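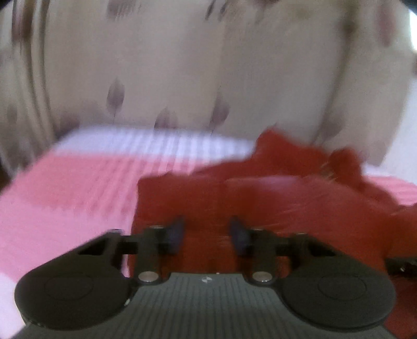 15/08/2023 – Gripper budget, second go

Deslow have come back with a price for 7 more hand-held grippers, and a glossy sheet claiming 156 hours between fingertip changes. I don't believe it. On what surface, doing what? Cloth on a bedsheet is gentle work and I'd still want to see a set run to the end before signing for anything.

Things I want from them in writing:

Spare fingertip pads sold singly. The May quote only had them in packs of 17, silly for a bench our size.

Pivot pins as a stock part. Four of them show on the linkages from the operator's side, and any one going slack spoils the grip. Rewi would only sell the whole finger.

Who pays carriage on returns.

Stestbridge want us to order the lot before prices go up. They said that last year too. My vote is 2 now, on the cloth jobs only, and the rest held over until we've got wear figures of our own. Plotstead can wait for theirs.

Also not convinced we've budgeted for hands. Every extra gripper needs a person holding it, and that line on the sheet is still blank. Somebody please fill it in before the next costing, in pencil if need be.

To do: ring Deslow re pads. Dig out the May quote.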